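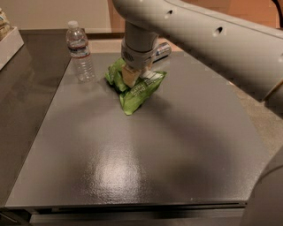

Port 1113 worm

The Port 1113 worm (I still call it Kindum, after the printer software it got in through) is a self-copying program that spread through small office networks in August. It doesn't steal anything. It copies itself to every machine it can reach and fills the print queue with blank pages, up to 1000 per job.

Variants

I know of two, Aubert and Lovach. Aubert sleeps for 36 hours before it prints — Lovach starts right away, so it gets caught sooner.

Removal

Unplug the network cable first! Then clear the queue and install Kindum update 39, which closes the port.

See also: Prukstead mail worm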